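Cooking dinner after a late shift

Print this post | E-mail this post

I went back on late shifts in April, and for the first few weeks I ate badly. I would get home, open the fridge, close it again and have toast. 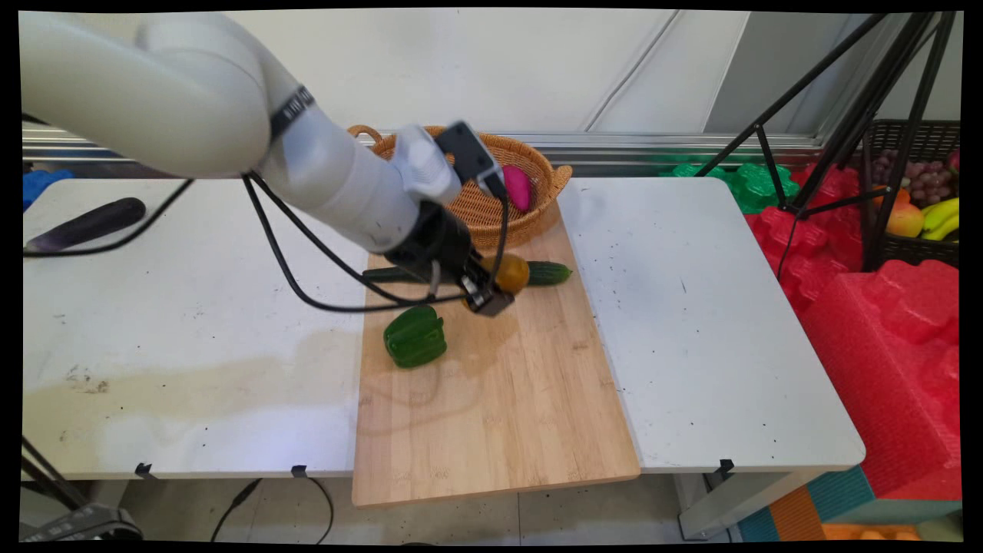

What changed it was moving the work to the morning. I get up, have coffee, and do all the cutting before I do anything else. Onions go in one tub, carrots and peppers in another. Rice gets cooked and put in the fridge as soon as it has cooled. When I walk in at night, dinner is one pan and 13 minutes.

I keep to 4 dinners and repeat them. Fried rice with egg, lentil soup, noodles with whatever is left over, and a bean stew that Driss taught me when we shared the apartment on Jakwood Street. The stew is the best of them. He puts a spoon of vinegar in at the end and I do the same now.

Salad does not keep well cut. I tried it for a week and the cucumber went soft every time, so I leave that whole until I want it. Fruit is the same – I would sooner peel an orange at midnight than eat one that was peeled at breakfast.

I also stopped shopping on the way home. The store by the bus stop charges too much, and I buy chips when I am tired. One trip a week with a list works better. Last month I spent $174 on groceries. The month before it was more, and a good part of that was takeout I don't even remember eating.

I still have toast some nights. The bread is better now, at least. Next I want to try freezing the soup in single portions, if I can clear out the bottom drawer.

Comments (3)

Wael Benjelloun
Does the rice dry out by night? Mine always does.

Drita
Wael, put a splash of water in the pan and cover it for a minute.

nightbus122
Could you post the bean stew? I'm on lates until summer.

Recent posts
Sleeping with the sun up
A packed lunch that survives the bus
Fixing a sticky kitchen drawer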